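Mandine Robotics Evaluation Group
@mandine_eval

1/ Mandine has begun publishing its notes on end effectors for household and office sorting. The present thread covers the multi-finger hand from Stikent, compared with the two-jaw gripper used in our earlier series. The work is led by Yuxi Dai.

2/ The task is the same for both devices. Loose items are set out between two baskets, each with a category label, and the robot must place every item in the correct basket. Each device is allotted 500 attempts under one controller, with no change to arm speed.

3/ Object selection matters more than the number of attempts. The standard set mixes curved, round and flat items. A roll of tape lying flat is the most demanding of these for a hand with several fingers, as the fingertips meet the table before they close on the roll.

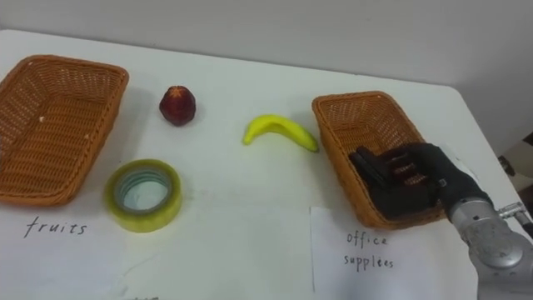 4/ Controller settings

Both devices run on the Saavedra controller, release 26. Grip force is limited in software. The approach height is fixed at 33 mm above the rim of the basket, and trials in which the arm goes below that height before release are recorded separately.

5/ Josefina Painemal reviewed the logs from the first round. Of 1743 recorded finger closures, the largest group of faults came from the thumb joint reaching its limit early. Stikent has been informed and has supplied a revised calibration file.
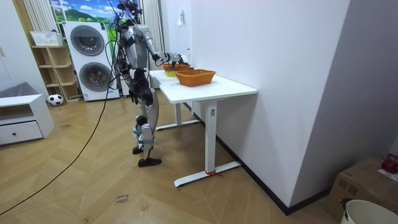
6/ Reach is the second point of comparison. A hand that performs well close to the body may lose accuracy once the elbow opens and small errors at the shoulder carry through to the fingertips. The two baskets therefore stand at different distances along the desk, and the arm must extend over the near end to work above the farther one. Results for the two positions will be reported separately.

7/ Camera placement is under review. The head camera gives a good view of labels and objects, but the hand can hide the item at the moment of release. A side view from the Bustasden camera mount will be added to the next round for both devices.

8/ The full comparison is scheduled for release in June and will include the trial logs, the controller settings and the object list. Laboratories that wish to run the same protocol with another hand may request the setup sheet by direct message. Requests should state the arm model and the controller release in use.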